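Home | Forums | Kitchens & Bathrooms | New posts | Log in

Which basin for a small cloakroom? White rectangular or the marble-pattern unit
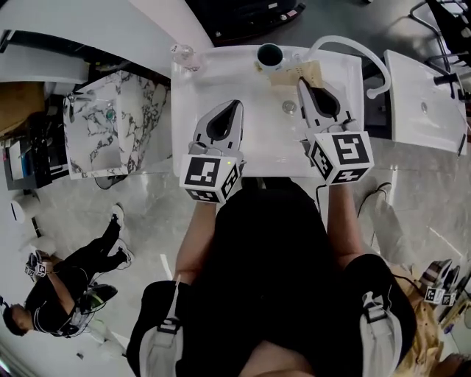

Rectangular one in the middle, marble-pattern cabinet on the left.

Giko wrote:
Trying to choose between these two for the downstairs loo at Curbridge. The wall is 821 mm end to end and the door opens inwards. I like the plain rectangular one with the curved white spout. My other half wants the black-and-white marble cabinet with the chrome tap. Fitting is booked for a Friday in March so I need to order soon.

Neves wrote:
Marble one. You get a cupboard underneath and in a cloakroom you will want it for loo rolls and bleach.

Ziltby wrote:
Disagree. That pattern will date, and you'd be looking at it every day. Plain white goes with anything. I'd check the spout though – a tall curved one can splash if the pressure is high.

Giko wrote:
Pressure is fine here. What about the third one on the right with the black tap?

Neves wrote:
Black taps show limescale. We had one for 2 years and I was wiping it every morning. Chrome is easier.

Ziltby wrote:
Ours is black and it's fine, but we're in a soft water area. Round chrome waste on the rectangular one is a plus, easy to replace if it goes.

Giko wrote:
Good point, we're hard water. Is 52 cm wide enough for a basin, or will it look lost?

Neves wrote:
52 is plenty for washing hands. Measure with the door open before you order anything.

Giko wrote:
Will do tonight. Leaning towards the rectangular one with a shelf above it for the loo rolls.

Ziltby wrote:
Good choice.

Neves wrote:
Still say you'll miss the cupboard.

Thread viewed 3,009 times | Contact us | Terms | Back to top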